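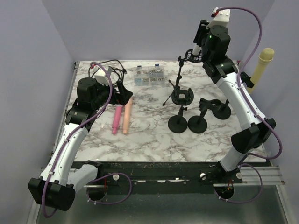 Semley Audio Loan Store: interim report to the Trumano Fund
Reporting period ending June 1, 2026

1. Position at the end of the period

The grant covers the sorting, checking and relisting of the audio equipment lent out from Semley to schools and community groups. Work on handheld microphones and table stands is nearly complete. Work on cables has started. Floor-standing equipment has not been touched and remains in the plan for August.

The inventory transferred from the old card index holds 1,562 entries. Of these, 95 could not be matched to any item on the shelves. They have been moved to a separate list and will be written off if they are still unmatched when the cable work ends.

2. Microphones

Handheld microphones were previously listed by make and serial number. Borrowers rarely quote either, and returns were often booked against the wrong entry. The new listing uses body colour as the first field, then the colour of the head where this differs, then the serial number. The colour names are fixed: cream, white, bright pink and peach are separate values, and "light" or "pale" on its own is not accepted.

Cream and peach are the pair most likely to be confused. They are now stored in separate trays and checked out on separate slips. The slip has a printed colour patch next to the tick box.

Each microphone is laid out on the bench before listing, heads to the back, and checked for dents in the mesh, a loose head ring and a worn switch. Faults are entered in Numau, the loan database, under the item and not under the loan. Thirteen microphones have been set aside for repair by Rattanakul under the existing service agreement. No replacements have been bought.

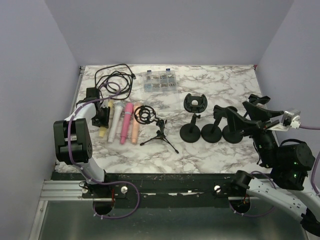
Handheld microphones on the bench, heads to the back, with a coiled cable and the compartment box behind.

3. Stands

Table stands are divided into two classes, tripod and round base. Under the old system both were entered as "stand, small", and a group asking for one could be sent the other. Holders are now recorded as part of the stand they are fitted to. If a holder is moved to another stand, both entries must be changed on the same day.

Round bases are listed by size. A stand with a larger base is offered first where the borrower intends to leave the microphone in the holder during use.

4. Small parts

Small metal parts are kept in a clear box with divided compartments. Mixed parts from the former drawers have been sorted by type and thread. Parts that fit nothing in the current inventory are held until the stand work is signed off, then scrapped. The box stays at the bench and is not lent.

5. Cables

Cables are coiled loosely in overlapping rings. Tight wrapping around the hand or elbow has been stopped. Each cable will be tested end to end, measured and tagged near one connector. Progress is slower than planned because the tags first ordered did not grip thin cable. A second type is on order.

6. Spending and changes to the plan

Spending is within the agreed budget. The cable tags will be paid for from the stationery line, which is underspent. We ask the Fund to agree one change: that the limit on a single loan be raised to 15 items, counting a stand and its holder as one. The present limit counts them separately and prevents a school from borrowing a full set for an assembly.

7. Next period

Finish cable testing. Close the list of unmatched entries. Receive repaired microphones from Rattanakul and relist them. Begin floor-standing equipment in August.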